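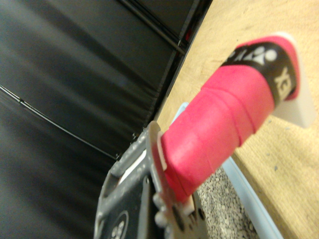
Finally sat down with the new handling rules tonight, the ones Clevora wants every site to sign off on before the end of July, and I have opinions! First the good part. Somebody there has clearly spent real time next to an arm, because there's a whole section on where you're allowed to grip things and it's not the usual mush. "Contact only on surfaces meant for a hand, unless the task card says otherwise." I like that rule so much I wrote it on the whiteboard. The badminton racket is a perfect case for it. Metal finger down at the bottom of the pink overgrip, by the thin white collar, with the black band and the end cap way up at the other end pointing off over the table. Is the very bottom of the wrap still "a surface meant for a hand"? I say yes, it's grip tape, people choke up on a racket all the time. The guy in me who has to fill out the forms says write it down on the task card anyway.

So that was my morning, arguing with myself about tape.

The afternoon was worse. Rule 9 is the cable rule and I do not love it. It says any loose cable inside the reach of the arm has to be tied down or moved before the session starts, fine, great, I've been yelling about that since I got to Skuvberg. But then it says you have to log each one. Each one! With a location! I did it for the Letcombe bench as a trial and it took me longer than the session did. I wrote back and suggested we log it once per setup and only again when something moves. No reply yet – I may have used too many exclamation marks in the email (I know, I know).

The speed thing I'm okay with. Soft wraps, foam, fabric, all of that gets the slow profile on approach, and you stay slow for 2 seconds after contact. I used to think that was fussy. Then I went back through the old Wubshet notes over lunch and found page after page of my own handwriting saying "slipped again, came in too fast," so I guess past me agrees with Clevora.

What I'd add if they asked me: a line about checking the wrap itself. Overgrip gets slick, and then it starts to creep, and then your nice force setting means nothing. I've started giving it a twist by hand before I let the arm near it. It takes no time at all and it should be on the checklist, right under the stop button test. I'll put that in my comments, along with a plea to cut the checklist down. It runs to 50 lines right now and I know perfectly well what people do with a checklist that long. They tick it in the parking lot.

Four of my comments are typed up, and the cable one needs another pass because it still sounds cranky. Going to leave it until after coffee tomorrow – and I have to remember to order more overgrip, we're down to the last roll and it's a color I can't stand.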